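Lay the Whiteboard Down

Most whiteboards spend their lives on a wall, and I think a lot of them would be more useful on a table.

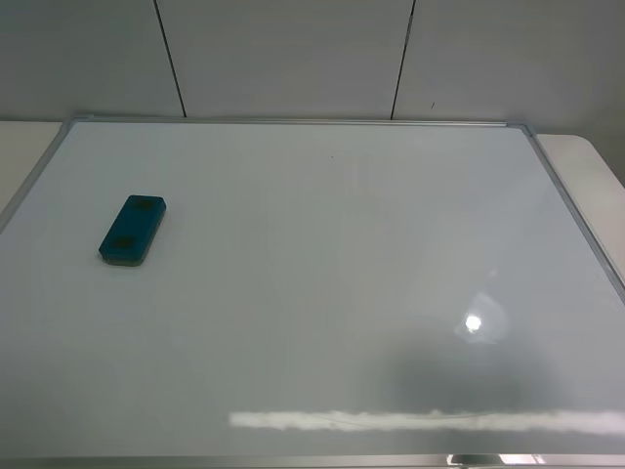 I came to this opinion slowly. For years I ran the planning meetings at a print and sign shop called Villanueva, and we had a board screwed to the wall behind the front counter. Whoever stood closest to it held the marker. Everybody else sat and watched. The people who knew the most about a job, usually the ones who would be cutting and packing it, were at the back of the room and rarely got up. It takes a certain kind of person to walk to the front of a room and change somebody else's drawing while six people look on.

When we repainted that wall in April the board came off and got laid across two worktables. It stayed there for three weeks while we argued about where to hang it. In those weeks the meetings changed. People stood on all sides of the board. They reached over and moved a line. Ramiro Paredes, who had worked in finishing for longer than I had been there and had never once written on the wall board, drew out an entire packing sequence upside down from where I was standing, and I had to walk around to read it. It was a better sequence than the one we had.

I'm aware that a print shop is not every workplace, and that one good afternoon doesn't prove much. But the reasons seem simple enough to me. A wall has a front. A table has places to stand all the way around, and a drawing on a table belongs to whoever is leaning on it. Your arm doesn't get tired either. Writing at shoulder height for more than a few minutes is unpleasant, and most people's handwriting shows it. On a flat surface you write the way you have written since first grade.

There is also the matter of objects. You can put things on a flat board. A sample, a box, a set of keys, a stack of cards. You can draw a circle around a part and label it, then pick up the part and the label stays. We planned the whole layout of the back storeroom by putting small blocks of scrap on the board and drawing the aisles between them. On a wall you would need magnets for that, and magnets slide.

The eraser can stay on the board too. This sounds minor, and I suppose it is, but the eraser on our wall board lived on the marker tray, fell off the marker tray, and spent a good part of its life behind the filing cabinet. People wiped the board with their sleeves and the heels of their hands. That is how a board gets gray. An eraser that sits in the middle of the work, within everyone's reach, gets used, and felt does a better job than a cuff.

Now the objections. Eusebio Vidal, who kept the books and disliked the arrangement from the first day, made most of them, and some were fair.

He said a flat board can't be read from across the room. That's true. If the purpose is to show a schedule to everyone who walks past, put it on the wall. A delivery calendar belongs on a wall. So does a phone list. I would only point out that those things hardly change, and a sheet of paper does the job for less money.

He said it takes up a table. Also true, and in a small office that may settle the question. Ours went on its edge behind a door when we needed the space, and getting it out again took two people. The board from Skeder that we bought later was lighter and one person could manage it.

He said people would put coffee on it. They did. Coffee wipes off a whiteboard more easily than it comes out of a plan drawn on paper, so I never got very upset. Glare bothered me more. A glossy board under ceiling lights throws them back at you when it is lying down, and from one side of the table you may not be able to read anything at all. We turned off the row of lights overhead and used the window. I don't have a better answer than that.

His last objection was the cost of a second board, and here he had numbers. The wall system he wanted, with a glass face and a rail, was quoted at $1,078 installed. A plain board with a metal edge, the kind you can lay on any sturdy table, was $95. I asked him which one he thought we would write on more, and he said that wasn't an accounting question.

I left Villanueva a while ago and now work in a smaller place on Lultside. The first thing I asked for was a board with no holes drilled in it. If you have one on a wall that hasn't been wiped since last year, take it down for a week and put it where people can get at it. Keep the screws in an envelope in case you change your mind.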